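Equipment diary, upper level, May

The morning was given to the budget for the coming term. The request now stands at six hand-held grippers, four marker boards and one year of replacement rubber pads. Brornik has quoted for the grippers and the boards together. Holzer has quoted for the grippers alone, at a lower unit price, with delivery in 51 days. Neither firm includes the pads, and these must be entered on a separate line.

I reviewed the pad figures again before noon. The Murness project used 96 pads last year, a number that had been recorded under general supplies and was therefore missing from the first draft. The line has been corrected. A smaller amount has been moved from travel to cover it, subject to approval.

The question of tables remains open. The wooden tops are adequate for hand-held work, and I have recommended that no new furniture be purchased before the move to Trinduvgate is decided. If the move is approved, the tables will have to be measured against the freight elevator there. I have requested the dimensions twice.

After lunch I drafted the service section. Brornik offers a fixed annual fee; Holzer charges by the visit. My preference is for the fixed fee, as it can be planned for, though it will look expensive on paper in the first year. I have written two paragraphs in its defense and expect to shorten them.

Still to do: obtain a written price for pads from both firms, confirm the warranty period, and ask whether the boards may be ordered singly.

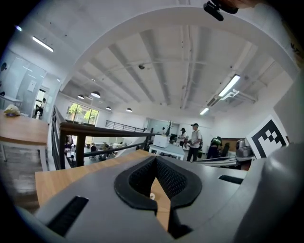 A note came back on the draft before five, asking that the pads be bought for two years at once, as the price had risen twice already and the storage cost nothing.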